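Stories > Short fiction > The Small Board

The Small Board

I wrote this one after my second summer with the grippers. The company in it is called Treria and the town is called Gadley.

When the office was closed for the evening, the tester stayed with the game. It was a chess game for machines, five squares by five, and the task was always the same: pick up the black king and put it down again without touching any other piece. Treria had bought two candidates, the Avwood gripper and the Ots gripper, and she had to say before the end of the week which one they would order for the real arm. Until then everything was simulated, even the grain of the table.

She opened the front camera first, as she did every evening.
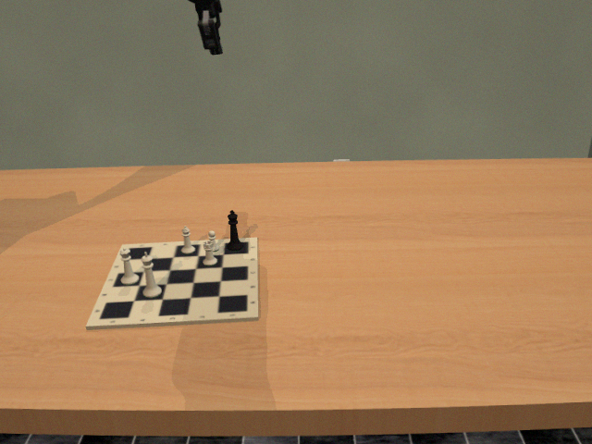
GADLEY, 17/07/2019

The white king looked very big from this side. It stood nearest to her, with the queen at its left, and the black king waited in the far corner with its little cross. There was a rook and a pawn close to it, and this was the difficulty. A person would reach in with two fingers and think nothing. A gripper has to be told how wide, how low, at which angle, and it believes everything.

She started run 43. She had a notebook for the runs, and in it she wrote only short words: "good", "slipped", "rook". There were many rooks. In June she had dreamed of a rook that fell slowly from a table and never arrived at the floor.

Her father taught her chess in a kitchen, on a board with a burned edge. He always played black and he always lost a little on purpose. When she was older she understood it, and she was angry for one whole winter. Now she was the person who arranged the pieces so that somebody else could try, and she thought about him more than she had expected.

Run 43 was "rook" again. She wrote it down and drank her tea, which was cold. The controller had a limit on the closing speed, 200 on a scale that the manual did not explain, and she changed it to 13. It was a ridiculous number. At this speed the fingers would need so long to close that she could go out, buy bread and come back.

She reset the board and changed to the high camera, because from above it was easier to see where the fingers would go down. 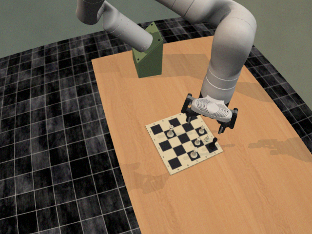
Irena Solvay

The arm came down over the far side of the table and stopped there, with its fingers open wide. The black king was in its corner. For a moment she did not press the key.

She liked this moment more than the result. The arm was so large and the pieces were so small, and between them there was only a little air, which was also calculated. It looked like a grown person who bends over a sleeping child and is afraid to wake it – this was not a thing she could write in the report for Treria.

"Slowly," she said to the screen. "You can lose a little, if you want."

Then she pressed the key for run 44, put on her coat and went down to buy bread. The bakery in Gadley was still open. She took the dark loaf, the one her father liked, and she walked home by the river side with it under her arm, and left the answer on the screen until the morning.

Recent stories
The Lamp Seller's Holiday
Two Stops After the Bridge
A Letter to the Upstairs Piano
Salt for the Road

Contact the author | © Irena Solvay, all rights reserved | Back to top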